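Re-padding the Narna fingers

Filed under: grippers, maintenance
August 14, 2022

The finger pads on the Narna hand tool are consumables. The manual lists them under spare parts and says nothing else about them, so most people run them until something falls on the floor. I kept a log this time. The last set went on in March and has done 627 grasps on cartons, most of them the long narrow kind we get from Xu.

Wear on these pads starts on the inner face. The surface goes shiny first, then it scuffs, then the edge begins to tear. Once the edge is torn, strands work loose and hang below the finger. A hanging strand does little harm on a large carton. On a narrow one it can get between the pad and the box, and then the contact patch is whatever the strand leaves you. The grip force reading still looks normal, which is why I no longer use it to judge pad condition.

My inspection is done with the fingers open over a part on the table. I check each inner face for scuffs and loose material, then the pivots, then how the part sits between the pads before closing. If it lies nearer one pad, that side makes contact first and drags the box across the table until the other side catches up. Every drag costs a little rubber.
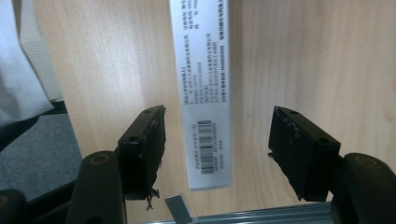

Ostedska wrote in to say that trimming the loose strands flush with a blade is enough, and that a set treated this way lasted up to 6 weeks longer before slip became a problem. The same message asked whether I had tried swapping the pads left to right so the wear evens out.

I have tried both. Trimming works if the tear is confined to the lower edge. Cut from the inner face outward, with the finger fully open, and don't pull on the strand, or the tear will run up into the good rubber. Swapping doesn't work on my tool, because the pads are handed. The slant on the top face ends up facing the wrong way and the tips no longer meet square.

For a full change I do the following.

Power off and let the linkage go slack. Back out the pad screws on one finger only and leave the other finger alone, so there is always a reference for orientation. Clean the seat with alcohol. Old adhesive at the far end of the seat is the usual cause of a pad that rocks. Fit the new pad dry, close the hand slowly by hand, and look for light between the faces. If there is a wedge of light, take the pad off and clean again. Only then thread lock and final torque. Repeat on the other side.

The pivots get checked while the pads are off. I hold the link and push the fingertip sideways. A new finger on this tool moves very little. Mine had visible play on the left side, and a drop of Puvater light oil did nothing for it, as expected – play is wear, and oil doesn't put metal back. The bushing is on order.

After the change, the open position needs to be zeroed again. The new pads are thicker than the worn ones, so the old zero reports the hand as closed too early. I run 2 empty cycles, set the zero, then run 58 grasps on a scrap carton before the tool goes back into use. That is longer than necessary for the zero, but fresh rubber has a film on it and the first grasps slip more than the later ones.

I have kept the old pads in a bag with the grasp count written on it. The next set will be the harder compound, same cartons, same log.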